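Friday, April 5, 2024

# Plevari grasp planner, after six weeks on the shop tasks

We've been using Plevari to plan and time grasps for a set of shop tasks: play produce, a basket, and so on. Before that we ran our own scripts. Wilfredo Lumanlan did most of the setup and I did most of the testing. It took us two days to get a first plan out of it, most of that spent on the hand model.

The planner takes wrist camera images, a joint state and a description of the hand, and returns a short list of approach poses with a score for each.
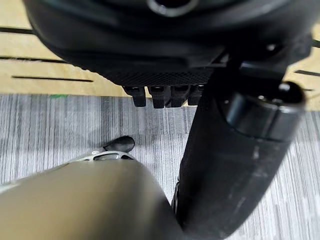 Self-masking is the part I'd pay for. Plevari works out which pixels belong to the hand and leaves them out before it looks for anything to grasp. Our old mask was a fixed shape, and it failed whenever the fingers moved. Parts of the hand that are black are fairly easy to separate from a grey striped carpet, but the tan finger close to the lens is out of focus and not far in tone from the pale wood. Plevari handled it once Wilfredo had corrected the finger's rest pose. The manual should say how much depends on that value.

Blur is handled less well. The planner has a sharpness limit, and by default it throws away any image below it. On quick moves that left us with roughly four usable images a second. Lowering the limit brought more back, along with some poor poses.

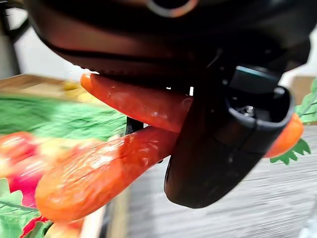 Does it replan while the arm is moving?

Only if you turn on the streaming mode, which is off by default and needs its own process. With it on, the plan is refreshed as new images come in. Without it, the arm finishes the move it was given — fine for things that stay put.

Handles were our hardest case. Thin bars get low scores because the planner prefers surfaces with some area to them, and it kept offering us the rim of the basket instead. Ayanda Mthembu wrote a small rule that raises the score for bars.

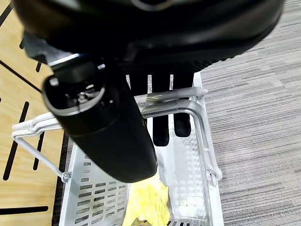

The rule is two lines in the config file and survives updates, so I'd call that a fair fix. Support suggested the same thing when we wrote in.

The log viewer is slow with long runs and can't search by task name. Export works.

I'd buy it again for the masking alone. If most of your work is at speed, try the streaming mode on your own machine before paying.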